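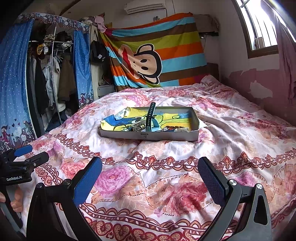
Catálogo de equipamiento, n.º 12 · Pág. 231

Clevach Automatización
Equipos para clasificación y preparación

Plester, puesto asistido para artículos menudos

Plester es un puesto de clasificación automatizada destinado a talleres y almacenes que trabajan con bisutería, accesorios, correas, cordones y otros artículos de pequeño tamaño. El equipo toma las piezas de un recipiente de poco fondo y las deposita en la posición que corresponde a cada referencia. Se suministra con el brazo, la pinza paralela, la mesa de apoyo y la consola del operario.

El equipo aprende a partir de demostraciones realizadas a mano. El personal de la empresa usuaria efectúa la tarea con un par de pinzas portátiles, una en cada mano, y esas secuencias sirven para ajustar el comportamiento del puesto. La biblioteca inicial reúne 3000 demostraciones y puede ampliarse con las propias del cliente. No se requieren conocimientos de programación.

Las demostraciones pueden tomarse fuera de la planta, también en domicilios particulares y sobre superficies blandas, irregulares o estampadas. Clevach recomienda esta variedad. Una correa de reloj, una pinza para el pelo y un montón de cuentas dentro de una misma caja de cartón plantean al sistema dificultades distintas de las que presenta una bandeja ordenada.

Organización del trabajo

La incorporación del equipo modifica las funciones del puesto de clasificación. En el taller de Endwood, donde Plester funciona desde enero, la separación manual ocupaba la jornada completa de cuatro personas. Las mismas cuatro continúan en la sección y se reparten la carga de recipientes, la revisión de las piezas apartadas por el equipo y la grabación de demostraciones para las referencias nuevas. La rotación entre las tres tareas se acordó con la plantilla antes de la puesta en marcha y figura en el cuadrante.

«Los movimientos repetidos de muñeca se han reducido. A cambio, la atención a la pantalla exige pausas que antes no teníamos previstas», señala Graziella Testa, encargada de la sección. El taller ha solicitado una segunda consola con altura regulable, disponible como accesorio.

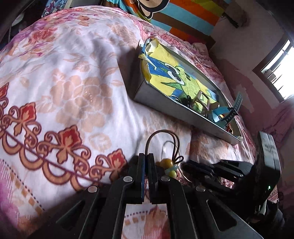
La formación del personal se imparte en el centro de trabajo y comprende el manejo de las pinzas portátiles, los criterios de validez de una demostración y la corrección de errores del equipo. Los ejercicios se ordenan por dificultad de agarre. En el primer nivel se emplean piezas rígidas, de contorno claro. En el segundo se introducen artículos cuya forma cambia al tocarlos, como un lazo de alambre marrón oscuro con unas cuentas amarillas en el extremo, situado justo tras las puntas de los dedos de la pinza, que obliga a decidir si el agarre se intenta por el alambre o por las cuentas. El mismo nivel incluye las piezas que asoman por encima del borde de la bandeja, por ejemplo una correa de reloj levantada, para las que se enseña a elegir la dirección de aproximación antes de cerrar los dedos.

Las grabaciones son propiedad de la empresa que las realiza. Clevach no las utiliza para evaluar el rendimiento individual y el contrato de suministro excluye expresamente ese uso. Cuando la demostración se efectúe en un domicilio, la empresa deberá recabar el consentimiento de quienes residan en él.

Límites de uso

Plester no está indicado para objetos punzantes, líquidos ni piezas de valor que requieran custodia. Los hilos y cordones muy enredados se desvían a revisión manual. La decisión final sobre una pieza dudosa corresponde siempre al operario, que puede detener el brazo desde la consola o desde el pulsador de la mesa.

Accesorios y recambios

Almohadillas de dedo, por pares
Bandeja de poco fondo
Segunda consola con soporte regulable
Mesa auxiliar Carbone, con ruedas y freno

Consultas y presentaciones

Nazareno Fiore, Departamento de Aplicaciones. Las solicitudes de presentación en planta deberán indicar el tipo de artículo, el número de referencias y los turnos de la sección.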